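I gave up on my sourdough starter in October. It had a name and everything (Danko, don't ask), and for 34 days I fed it before breakfast like it was a very needy goldfish. The bread was fine. Kind of flat, a bit sour in the wrong way, but fine.

Then my neighbor brought over a loaf made with plain old yeast from a packet and I ate half of it standing up at the counter. Half! With butter and way too much salt. So that's what I bake now – flour, water, salt, seven grams of yeast, a long nap in the fridge, and into the hot pot it goes.

My one tip is to let the loaf cool all the way before you cut it. I never do this myself, and the middle always gets gummy, and I always swear I'll wait next time.

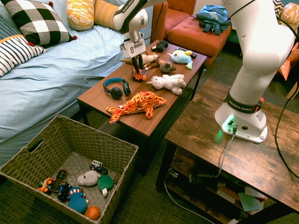 Posted by Annelies Rainer in Kitchen Stuff, Home

Next up is rye, which scares me a little. The dough sticks to everything I own, and my first try came out like a doorstop – a tasty one, though, once it was toasted. If you have a rye recipe that works in a small oven, please leave it in the comments!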